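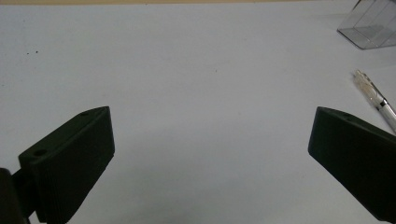
Reporting back on the open day at the Mertens unit in Clurkville, as I said I would. The main bench was given over to hand-held gripper work: an operator carries the tool through a task, the camera on it records, and the recordings are later used to train an arm. I was mostly interested in the fingers. They are dark, wedge-shaped parts which look 3D-printed, with faint ridges across the broad face of the left one and small holes along the upper edges. The items on the table were a clear plastic box and a transparent ballpoint pen, on a pale grey top. I asked whether clear items on a pale surface were a deliberate choice and was told yes, they want the difficult cases early. Notes on the rest of the visit to follow when I have typed them up.

Home Forums Automation Visits and Shows New posts Search Log in

ridgeback_tool
Posted February 12, 2025

Thanks for this. Did they say what the finger material was? Matte black could be anything.

halfnut
Replied

I asked and got "whatever is on the spool", so I didn't pursue it. They treat the fingers as consumables. The person on the bench said a pair lasts roughly 200 recordings before the inner faces want attention, and that they change both together so the wear matches. I did not see a worn set, so take that as reported.

ridgeback_tool
Replied

Layer direction matters more than the material there. If the ridges run horizontally across a wedge, the tip is only as good as the bond between layers. Squeeze something stiff and it will shear at the tip first. I would print it lying on its side.

ohm_sweet_ohm
Replied

Depends on the load. For a pen you need next to nothing. Printing on the side gives you support marks on the gripping face, and then you spend an evening with a file. I have made both sorts and prefer upright with more walls.

ridgeback_tool
Replied

You can orient it so the supports fall on the outer face. Upright with more walls helps in compression and does very little for bending.

ohm_sweet_ohm
Replied

It does enough. Mine have been on a bench gripper since September with no cracks. Light parts only, I admit.

plainbearing
Replied

I was at the same open day, afternoon session. A few things halfnut may not have seen.

The demonstration in the back room was the playback side: a fixed arm doing a pick and place it had been trained on from the bench recordings. It managed 7 placements in the time I stood there, and dropped one part, which it then tried to place anyway. The presenter let it carry on and explained that it has no check for an empty grip yet. I thought that was a fair way to run a demonstration. At Bernstead last year the arm was stopped and reset behind a screen every time it missed.

The parts for playback were opaque blocks, mind. I saw no clear plastic attempted by the arm at all. So when they say they want the difficult cases early, they are collecting them early. Whether the arm can do them is a separate question and I got no straight answer to it.

halfnut
Replied

Useful, I missed the back room altogether. The queue was too long in the morning.

On clear plastic, the bench operator's view was that an ordinary camera copes better than a depth sensor, provided the lighting gives you edges. The box did show highlights along its edges and corners, and the pen had a silver band and a faint shadow. There is something to work from. I would still expect trouble with the distance to the barrel, as you can see the table through half of everything.

sumpguard
Replied

Sceptical of the whole method. We looked at hand-held collection at Plekham for a feeding job and worked out that 50 good recordings would take one person most of a shift, once you throw out the bad ones. A vibratory bowl and a simple pick would have been running by then. We bought the bowl.

plainbearing
Replied

For one part, in volume, so would I. The case they were making was for mixed small items that change every few weeks. A bowl needs new tooling each time.

sumpguard
Replied

How many shops have that mix, though? And a changeover on a bowl is a known cost. I can put it in a quotation. I can't quote for "it will probably learn it".

ohm_sweet_ohm
Replied

Kitting. Spares packing. Lab consumables. Any of those would have it.

sumpguard
Replied

All currently done by a person with two hands, faster. I will look again when someone publishes a cycle time.

cable_tidy
Replied

Did anyone find out how the two fingers are driven? I am building something similar and can't decide between a trigger linkage and a small servo. Trigger gives the operator some feel for the grip, which I would have thought was half the point of doing it by hand.

halfnut
Replied

Trigger on the one I handled, with a linkage to both sides so they close on the centre line. There was some play in it, 2 mm or so at the tips by my thumb gauge. They said the play is tolerable because the opening is measured separately. The pull was heavier than I expected and I would not want to do a full day of it.

cable_tidy
Replied

Thank you, that settles it for me. If you remember, was the tip hole a fixing or a marker position?

halfnut
Replied

I don't know. The tool I handled had nothing in them. My guess would be pads or markers, but I didn't ask. There is another open day planned at Clurkville for September and I can ask then.

ridgeback_tool
Replied

Ask about print orientation as well, please.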